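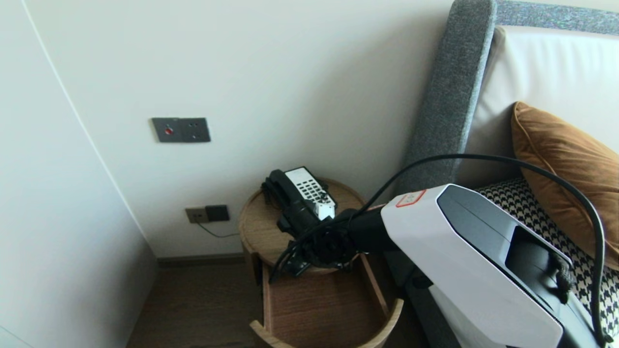

4.2 Rules for working near bedside objects

Hotel and care rooms are wonderful test places for service robots, and they are also where loose habits show up fastest. When we began at Rendstead we had a fine set of rules for the arm itself (speed, force, stopping distance) and almost nothing for the furniture. This section sets out the practice we now follow for small tables beside a bed, and we are very happy with how readable it has become.

The first rule concerns approach. The arm comes in from the open side of the bed, never over the pillow end, and slows down before the hand crosses the rim of the table. Our limit inside that line is 50 millimetres per second. Outside it, the arm may travel at up to 300. Niazi argued early on for a single low limit everywhere, and we tried it for most of January. Operators grew bored, looked away and missed things, so the two-zone version came back.

The second rule concerns cords. A corded telephone is a lovely hard case: the handset is light, the body slides, and the coil can catch a finger joint without changing the force reading very much. We treat any cord within reach of the fingers as a no-close area. The hand may pass over it, but it may not close until the operator has called the cord clear out loud. The robot's own cable is covered by the same rule, and it gets a look before every run for slack and for anything it could drag off the bed.

Figure 4. The arm at a round bedside table, with the gripper just in front of a corded telephone. Power outlet and wall plate at left.

Third, fixed controls and outlets near the table are marked on the room sheet before work starts. Wall switches are easy to bump with an elbow joint while everyone is watching the hand. The Fokidmont sheet, which we borrowed and shortened, has a box for each wall and a line for plugs that must stay in. Insaurralde added a column for soft items such as cushions and throws, which shift between runs and can hide an edge from the head camera. That column has turned out to be our favourite part of the form!

Fourth, we set a contact limit of 6 newtons for anything resting on a tabletop. The Wuyts guide we started from gives no separate figure for objects that are free to slide, and we think it should. A firm push that is quite safe for a person's forearm will still send a phone onto the floor.

We wrote all of this in everyday language on purpose. The earlier Trillgate procedure was careful and thorough, but new operators skipped whole pages of it. Ours fits on both sides of one sheet, and the cord rule is printed in the largest type. Across 400 runs we logged each breach by rule number – a dull job that paid off very nicely, as the log pointed straight at the wording that needed fixing. Most breaches fell under the second rule, nearly all of them a hand closing before the spoken call. Section 4.3 gives the revised wording and the order in which the checks are read out.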